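Community flag footy help > Rosters and eligibility

Can we claim a released player mid season?

Posted by Melati Ngui, July 24, 2018

Hi all, I run the Nasution side in the mixed flag league. We lost 2 receivers to knees since May and Pesetico just released a girl who is seriously quick. She's keen to come to us. Registrar says she has to "clear" first but wont tell me how long that takes or who else gets a go at her. Rulebook on the site is the old one I think. Do I just put her on the team sheet for the weekend and cop a fine if its wrong? Also does she pay rego again? It's $300 and she's already paid it once this year. Need to know pretty quick, team sheets close soon.

Reply from kev_ol

Just play her. We did it last year and no one said boo.

Reply from Dewanti Ismail

Please dont just play her. Trudo did that and lost the points for both games she was in, plus the percentage, and missed finals because of it.

How it works now, as far as I know:

Old club lodges the release. Until that's in the system she is still theirs, doesn't matter what they told her at training. Ring them and ask if it's been lodged, half the time it hasn't.

Once it's lodged there's a 2 day window. Any club can put in a claim. If more than one claims, lowest on the ladder gets first pick. So if Zivham are still under you and they want her, bad luck. If no one else claims she's yours at the end of the window.

You need an open spot. Injured players still count unless you've moved them to the injured list, which needs a physio letter for each one. Do that first, thats where most claims get knocked back.

Rego carries over, she shouldn't pay the 300 again. There might be a small transfer fee, not sure, ours was waived.

Colours are on you though. Our spare bottoms are all in the kit bag so ask if you're short, can drop a pair off.

Reply from tassie_dropkick

What Dewanti said except I thought the ladder order was from the end of last season untill round five?? might be wrong. Email the registrar and get it in writing.

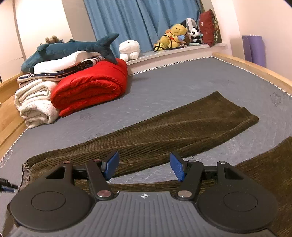
Brown cord trousers laid out on the bed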